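Open Day at the Brunet Sleep and Nutrition Clinic, Estbridge
12 March 2005

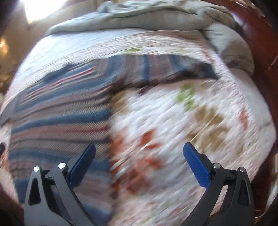

I went to Estbridge because the flyer promised free breakfast and a talk on why tired people eat more. The breakfast was half a grapefruit. The talk was better.

The clinic sits behind the Bondside bus depot, up two flights of stairs, and by the time I reached the desk I had done my exercise for the month. They weighed us, with shoes on, which I intend to dispute. Then a dietitian asked us to write down what we'd eaten the day before. I put down toast, soup and "some nuts." She asked how many nuts. I said it was a social occasion.

Her talk ran 40 minutes. The main point was that short nights leave many people hungrier, mostly for the things in the vending machine downstairs. She wouldn't give out a magic calorie number, though a man at the back kept offering her 2000 like he was bidding on a lamp.

After that came a tour of the test kitchen, where we tried lentil loaf in 2 versions. I liked the one with salt.

Parking is hopeless, so take the 31 from Dirkville and get off at the depot. The next open day is in June, and booking is by phone only. Eat something first.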